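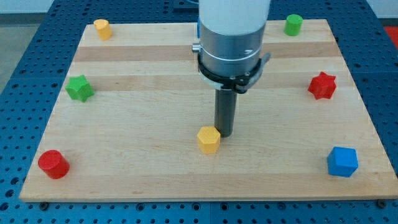 The tool rod and the blocks on the board, Gurnell teaching room.

The Patience We Take Out of the Work
By Arif Hidayat

When a company buys a robot today, the seller says that teaching it is easy. You hold the arm, or you sit with a controller, and you show the task. After enough showings, the machine can do it. I have worked four years in this kind of teaching, and I think the word "easy" hides the person who does it.

At Gurnell we teach an arm to push small colored blocks with a plain rod. A child would do it with one finger and forget it. With the remote control, a new operator needs a long time only to bring the tip close to a block without touching it too early. Our plan for January asked for 700 showings. My colleague Caroline Lyimo made 75 in one afternoon, and later she threw away 58 of them. In those, she told me, she was tired and her hand was correcting itself all the time.

The manager was not happy with this. I believe she was right. The robot does not know which part of a movement is the task and which part is a tired wrist. It learns both.

Many firms pay for the number of showings. They would not pay a school teacher by the number of sentences spoken. I would like to see operators paid by the hour, with real breaks, and with the right to delete their own bad work without asking permission. I would also like their names to be written in the records, next to the name of the machine. At the moment our records at Gurnell have a column for the robot and no column for Caroline.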